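Hard water and me

I moved to Busbridge in February and the first thing I noticed, before the neighbours or the bins or the very strange parking rules, was the kettle. Two weeks in and it looked like the inside of a cave. I'd grown up with soft water, the sort where you can't rinse the soap off your hands, and I honestly had no idea that other people lived like this.

So I've become a bit of a limescale bore. My sister has asked me to stop sending her photos of the shower head (fair enough).

The kettle was easy. White vinegar and water, half and half, bring it to the boil, leave it for an hour and then chuck it out. You do have to boil it a couple of times with plain water afterwards or your tea tastes like a chip shop. I tried citric acid next, which comes as a powder, and I like it much better – no smell, and a bag of it lasts for ages. I got mine from Siltach, the old hardware shop by the station, who keep it on the bottom shelf behind the mousetraps for some reason.

The shower was harder. I tied a sandwich bag of vinegar round the head with an elastic band and left it overnight, and in the morning the bag was on the floor of the bath and so was most of the vinegar. Second go I used 4 elastic bands. That held! I then poked out the little rubber nozzles with an old toothbrush and it's gone from a sad dribble to something that can rinse shampoo out.

I did look into a proper water softener. A chap from Kemier came round and was very nice, had a cup of tea (I saw him look in the mug) and quoted me a bit over 1,000 for the machine, and about 2,000 once you added the plumbing and moving a cupboard. The cupboard is where I keep the hoover, and I can't think where else the hoover would go. I said I'd think about it. I'm still thinking about it.

What I've ended up with is a routine, if you can call it that. Kettle every other weekend, shower head when it starts spraying sideways, and a quick wipe round the taps with a dry cloth before bed. The dry cloth has made more difference than anything I've bought. It's the drops left sitting there that do it, and black taps are terrible for showing them up. 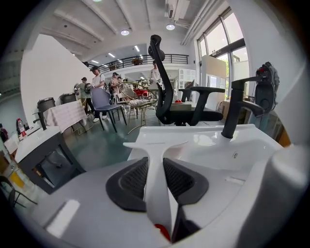
White basin, black tap, chrome plughole.

Don't use vinegar on a black tap, by the way, or anything scratchy. I read that too late for the one in my last flat and it went patchy round the bottom. Warm water with a drop of washing-up liquid does the job if you keep on top of it.

Next up is the washing machine. Everybody tells me something different about it, and one person told me to put a whole lemon in the drum, so if you've got a method that doesn't involve fruit then please leave it in the comments.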